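Handling Cell Practical — Handout 4
Looking after the two-arm cell
Stovside teaching workshop, autumn term

Read this before your slot. You will be asked to do the checks with your own hands, and the cell has a long memory for people who skimmed.

What the cell is for

The job is plates. The arms take a plate from the tabletop and stand it in the rack, and then, in the time-honoured manner of laboratory exercises, somebody takes it out again and puts it back where it started. The cell has its own logbook, kept under the Jevitz project. Write in it legibly. An entry reading "arm funny" has been there since March and we are no nearer to understanding it.

Before power

Start at the bottom. Each arm sits on a black mounting plate, and the plate takes every jerk the arm makes. Put a palm on the plate and rock the lower link gently with the other hand. If you feel a click, the screws have worked loose. Nip them up with the hand driver, a little at a time, going from one to the next. Do not use the electric driver. The threads in the panel are softer than your enthusiasm.

Next, look for stray wire. Anything thin and coloured coming up through a plate should be left lying slack, clear of the link. Don't poke it back down the hole. Report it, and leave the power off until it has been looked at.

Then cables. Most faults in this cell are cable faults dressed up as something more interesting.

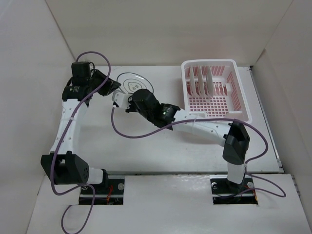 Notes by the course tutor, Handling Cell Practical

The purple cables are run long on purpose. On the left arm the cable loops high over the top motor and then drops past the elbow; on the right it goes in a wide loop over the tabletop and back along the forearm. Students find this untidy and reach for cable ties. Please resist. A loop that looks generous with the arm folded can be tight as a bowstring with the arm stretched out, and the connector always loses.

With the power off, support the arm and move each joint slowly through its range. Watch the cable the whole way. It should not

— catch on the edge of the rack
— go under a plate
— get nipped between a link and a motor housing
— pull straight at either end

If it does any of these, shift the slack and begin again from the folded position.

Power and homing

Hands out, then power. Look for the green light on the right arm's motor block. A light tells you that the motor has a supply and very little else, so don't treat it as a blessing.

Home the left arm first, then the right. They share the middle of the table and neither has any manners. The log prints a fault number if a motor stops answering; 328 is ours for a lost connection, and the cure is usually to power down and reseat the plug.

Rack and plates

Push the rack back against the wall and check that it sits flat. Run 2 dry passes with no plate, then one with. If the gripper arrives low, check the rack before you touch the taught positions. Re-teaching an arm to suit a crooked rack is a popular way of spending an afternoon.

For next time: read section 21 of the workshop manual, on changing a gripper finger, and bring a small cross-head screwdriver of your own. The workshop ones have gone wherever they go.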